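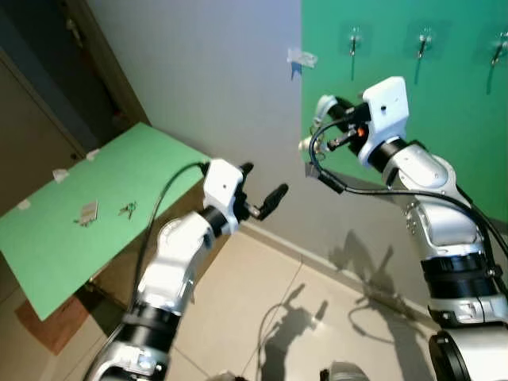

Call for participants: Gridano two-arm robot build, Toltstead Shared Workshop, Albridge

Posted February 23, 2021

The Gridano group is looking for new members for the second stage of our home-scale robot. We are hobby builders who share one corner of the Toltstead workshop in Albridge, and we would like to have 10 people in the group by September. This is unpaid. You do not need to be an engineer, and you do not need to be a member of Toltstead at the moment you write to us, but you must become one before you can use the machine tools.

What we are building

The robot has two arms, each with a two-finger gripper, and it should learn to do small tidying jobs in an entrance hall. The job we have chosen first is keys. The robot should pick up a set of keys from a low table, turn to the wall and hang the ring on a hook. It sounds very little when it is written like this. For the grippers it is a difficult job, as the ring lies flat, the keys slide over each other and the hook is thin.

Until now we have recorded 1477 attempts with a person guiding the arms. Of these, 846 are good enough to be used for training. The remaining ones we keep also, and one of the open tasks is to go through them and write down what went wrong in each. 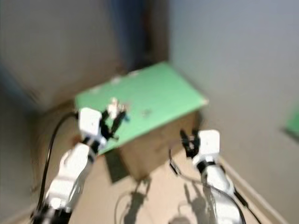

Work at the low table. The left gripper is over the green top, the right one is held lower, beside the front corner.

The money spent from the group's fund for this stage is $2493, mostly for joints, gripper parts and cable. New members are not asked to pay anything for what was already bought. The Toltstead membership fee is your own cost.

Who we are looking for

We have five places. You can apply for more than one.

Gripper and finger work (two places). You will draw and print new finger pads and test them with keys, rings and small fittings. Experience with any CAD program is useful. Patience with a file and sandpaper is more useful.

Cable routing (one place). 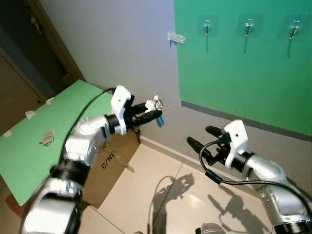 Cable routing is the part of the robot we are least satisfied with, and we would like one person to take full responsibility for it. We want a route which permits the wrist to turn fully and does not pull on the connector. At present the black cables run on the outside of the arms, and on the left arm the cable goes in a wide loop over to the gripper housing. It is easy to reach when we change a part, but a loop of this size can catch on a hook or on the edge of the table. You should be able to crimp and solder neatly, and to make a drawing that other people can follow.

Software and recordings (one place). You will look after our recording scripts, which are written in Python, and the labels. The program that plans the arm movements is called Galli. It was written by our own members, the comments in it are not always clear, and we would be happy if somebody improved them. Please do not apply for this place if you only want to rewrite everything in another language.

Hall corner and fixtures (one place). You will build and maintain the things the robot works on: the table, the green panels and the hooks. For now the hooks are on clear adhesive pads and the green cover of the table is held with tape, so there is room for better work. Good for somebody who likes carpentry or set building and has no interest in code.
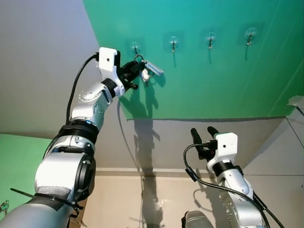 What we offer

A key ring to hang on a hook as many times as you want.
Use of the group's bench, spare parts shelf and soldering station.
An introduction to the arms by an experienced member, two evenings long.
Your name in the build notes, which we publish in full, including the failures.

What we expect

Please be able to come one evening per week, or two evenings per month if you live outside Albridge. You must be 18 years or older. Before anybody moves the arms they must complete our safety introduction and know where the stop button is. Long hair is tied back, and scarves and loose sleeves stay away from the joints. Only one person gives commands to the robot at one time, and that person says aloud what they will do before they do it.

We speak English in the group. For several of us it is the second or third language, so do not worry if yours has mistakes.

How to apply

Send us a short message through the contact form on the Toltstead page and choose "Gridano" in the subject field. Please write which place you would like, which evenings are possible for you, and one thing you have built or repaired. A photo of it is welcome. A resumé is not necessary.

We answer every message, normally within two weeks. After this we invite you for a visit, where you can see the arms working and ask the members your questions. Both sides can then decide. If all places are filled, we keep your message until September and write to you again when a place becomes free.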